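Pliltero Home Textiles Reuse Project
Progress report to the Dravance Fund, second period

Summary

Work is on schedule in three of the four areas set out in the grant agreement. The repair classes are full, collections are above target, and the sorting room at Tultasis is in regular use. The fourth area, resale through local shops, is behind and is covered at the end of this report.

Collections

We took in 477 bags of household textiles during the period. Most came through the drop-off point at the Bouzid Street library, with the rest from apartment buildings on the north side. Bedding and curtains make up the largest share by weight. Towels are the most common single item, and many are too worn to pass on, so they go to the animal shelter or to the rag buyer.

The December collection was larger than we had planned for. Bags were stacked in the hallway for most of a week and the building manager asked us to move them. We have since rented a second storage bay on a monthly basis. The cost is covered by savings on van rental and does not change the total budget.

Repair classes

Classes run on Thursday evenings at Tultasis. In this period 119 people came to at least one class. Hemming and patching are still the most requested subjects. The class on relining curtains was dropped after low sign-up, and we used the slot for a second beginners' session on machine sewing.

Two of the older sewing machines needed new belts. Both have been serviced and are back in the classroom. We would like to replace one of them next year and will include a quote with the next budget.

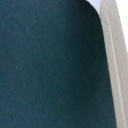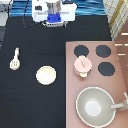
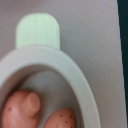
Second picture: checkered fabric and blue rippled pattern by the black tabletop.

Sorting and grading

The grading sheet was shortened from 9 categories to 4: resale, repair, donate and rag. The longer sheet slowed people down, and different sorters were using the middle grades in different ways. The new sheet has been in use since the start of the period and we see fewer bags sent back for a second check.

Washing remains the slowest step. The laundromat gives us a reduced rate before 10 a.m., but only on weekdays, and a full load has to be booked ahead. We are asking two other laundries for prices.

Resale

Only one shop is now carrying our repaired stock. A second shop agreed to start but then changed hands, and the new owner has not made a decision. Sales of tablecloths and cushion covers have been steady. Curtains sell poorly because buyers want a matching pair in a specific length. We plan to label all curtains with drop and width and to stop offering single panels.

Budget

Spending is slightly under plan. The underspend is in printing, where we reused last year's leaflets, and in tutor fees for the canceled class. We ask the Fund's permission to move the printing balance into laundry costs.

Next period

Main tasks are to settle the laundry arrangement, sign at least one more shop, and set class dates through the summer. We will also repeat the short survey of people using the library drop-off. An updated spending table will be sent separately.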